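Gripper swap week, thread! Took the Dawber two-finger off the arm and put the Cemetti on, same wrist, same controller, same gear task. I have opinions already.

The Dawber is a tank. 1,593 picks on it before I pulled it and it never lost its zero. But those fat pads, ugh, they block my view of the part right when I need it.

Cemetti fingers are so skinny you can go in through the bore of the gear, which I love. Downside is the gear can tilt on you and then you're chasing the angle all the way to the peg.

Also tried 3 controller gain settings. The default is way too jumpy close to the plate (hello, teeth on teeth). Softest one feels great but it's slooow.

Still on the Trarkora head camera for all of it. White plate on black cloth reads fine, shiny gears not always. Might turn the exposure down a notch.
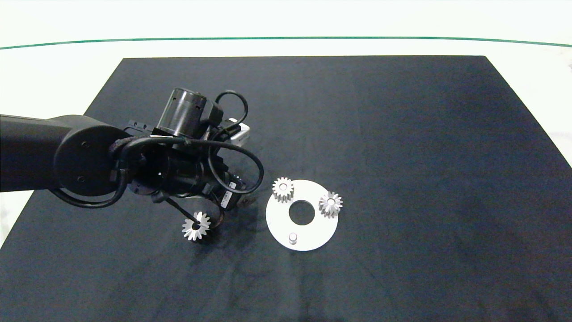
Bench notes / Grippers

Silver gear on the fingertip, two more over on the plate, and the white peg at the bottom still open. I'm running 7 more sets like this on the Cemetti, then the Lanau arm gets its turn with both grippers. Cable routing tips welcome, that loop over the wrist bugs me!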